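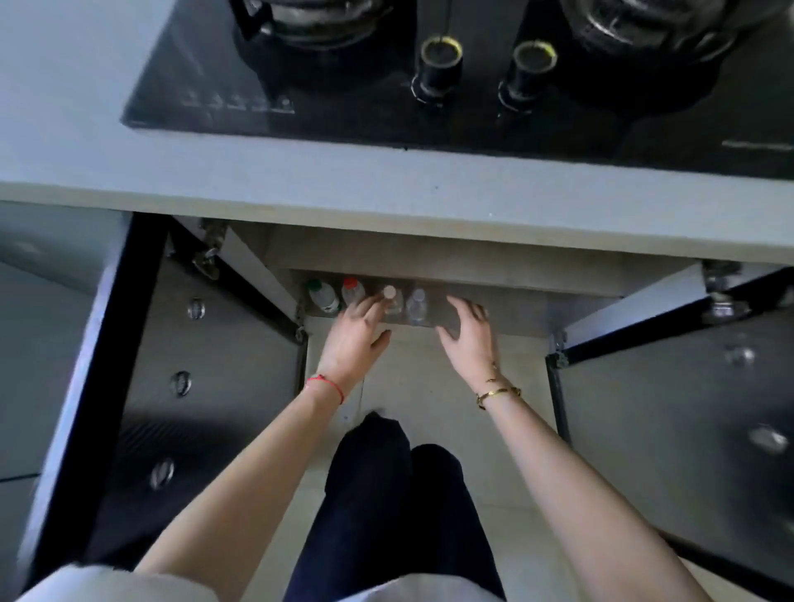

Arm lifts into the countertop when backing out of a base cabinet

Posted by Anqi Yao in Mobile manipulation > Faults and safety

We have a two-arm mobile base (Trimau arms, Clotier grippers) learning to take bottles out of a kitchen base cabinet and put them back. The cabinet is the one under the gas cooktop in our test kitchen, with two doors that swing outward. The policy was trained on head-camera recordings of people doing the same job by hand, 3,000 episodes in all, and it runs on top of the Curard motion layer, which is supposed to catch anything unsafe before it goes to the arms.

Reaching in is fine. The problem is on the way out. The arm has the bottle, starts to withdraw, and then lifts too early, while the wrist is still under the counter. It has done this 3 times since we moved from the mock-up to the real kitchen. The first two were light bumps on the underside of the counter. The last one was not light. The wrist jammed against the front edge from below, the arm kept pushing, and I had to hit the e-stop. It cracked the gripper's cable cover and left a mark on the counter edge. The bottle was squeezed hard enough that its cap came off and we had water all over the cabinet floor.

What I have checked so far:

Joint calibration is good. I reran it the next morning and it matched the old values.

The counter is in the collision model. I can see it in the viewer, and it lines up with the real one when the robot is parked in front of the cabinet.

The protective stop works when I push on the wrist by hand in open space.

It happens more with clear bottles than with colored ones, but it did happen once with a white one.

The log from the bad run shows no collision warning at all. It shows the lift command, then rising motor current, then my e-stop. I would have expected Curard to refuse the lift, and the force limit to trip even if Curard did not. Neither one did anything, and I don't like having two layers both stay quiet.

The gas to the cooktop is shut off at the wall valve during testing, so there was no gas risk this time. The knobs are on top, though, close to the front, and I would like this solved before we let the arms near them.

Has anyone seen this on a similar setup? I don't want to just slow it down and hope.

Birger Dahlgren

Slow it down anyway. We had something like this on a Trimau arm loading a dishwasher and cutting the speed in half made it go away. Also check that your gripper cable isn't pulling on the wrist when the arm is stretched out low. Ours was too short and it threw off the force readings.

Comment from Anqi Yao: Thanks. I checked the cable and there is plenty of slack. We are already running slow, which is part of why the missing stop bothers me.

Lihua Tian

Two separate faults, I think, and you should treat them that way. I maintain the same motion layer at our site and have been through both.

First, why the lift wasn't refused. Look at how the cabinet is handled during the reach. By default Curard allows contact between the gripper and the "target container" for as long as a grasp is active, otherwise it would reject every reach into a shelf with small clearances. If your kitchen model has the cabinet and the countertop as a single object, the countertop gets the same permission. The viewer will still draw it, so it looks fine, but it is not being checked against the arm. Our kitchen came from a scan and was one big mesh, and we had exactly this. The mock-up was built from separate boxes and never showed it. You said your trouble started when you moved kitchens, so I would look there before anything else.

To check, open the contact permissions while the arm is inside the cabinet and the gripper is closed. If the counter doesn't have its own line, you have found it. The fix is to split the mesh. Make the counter slab, each door and the cabinet box their own objects, and allow contact with the shelf only. Do the doors too. They move, and if the model has them closed or folded flat, the elbow is going to find one of them sooner or later.

Second, why the force limit didn't trip. Your hand test was probably done with an empty gripper in the middle of the workspace. On our version the limit is raised once a grasp is confirmed, so that the weight of the object doesn't cause false stops. The amount it is raised by is set for the heaviest object in the list. If someone put a full pot or a big detergent bottle in that list, a small water bottle gets the same allowance. Repeat your push test with a bottle in the gripper and the arm held low and extended. Push up from below, and also push down from above, because the counter was pushing down on you. Use a foam block on a stick and keep your hands out of there.

Until both of those are fixed I would not run it in that cabinet, at any speed. A slower jam is still a jam, and a cable cover is cheap compared with a wrist joint.

Comment from Anqi Yao: You were right on the first one. Counter and cabinet are one mesh, and there is one line for both in the permissions. I'm splitting it now. The force limit with a bottle in the gripper took a lot more push than I would accept. The object list has a cast iron pan left over from another project.

Comment from Lihua Tian: Take the pan out, and set the allowance per object if your version lets you. Then repeat the test. Don't assume it saved; ours needed a controller restart.

Ximeng Fu

Agree with Lihua about the safety side. I want to add something about why the policy lifts early in the first place, since the other fixes will only turn your bumps into refused motions.

When people take a bottle out of a low cabinet they lean back and draw the elbow in, and the hand clears the counter before it goes up. From a head camera, that last part is easy to lose. The counter hides the hand, or the person has already looked up to where the bottle is going. If your hand tracking filled in those gaps with a straight line, the path you trained on goes right through the counter. We found nearly 600 episodes like that in our own set, and I would not have guessed it was that many.

Play back the hand paths against the kitchen model and flag every one that touches the counter. Drop them or cut them off at the point where tracking was lost. Check how the end of each episode was trimmed, too. Ours had been trimmed by time.

On the clear bottles, my guess is that the grasp is confirmed late, so the arm spends longer in the cabinet and the policy's sense of where it is in the task gets ahead of the arm. Compare the time stamps on grasp confirmed and lift start for clear and colored bottles. If the gap is shorter for the clear ones, hold the lift until the wrist is measurably past the counter edge. That is a simple position check and it doesn't need to know anything about the bottle.

Comment from Zhiqiang Dong: Same problem here with a drawer, and the straight-line fill was the cause. Worth checking first if you have the recordings handy.

Comment from Anqi Yao: Update. The mesh is split, the pan is out of the list, and the controller has been restarted. With a foam strip taped under the counter edge I sent the old lift command on purpose, and it was refused. I then turned the refusal off for one run at lowest speed to test the force limit by itself, and it stopped on the foam. I'm going through the recordings now. There are straight-line fills in there, I don't have a count yet. The position check goes in tomorrow, and the gas stays off at the wall until that has been tested too.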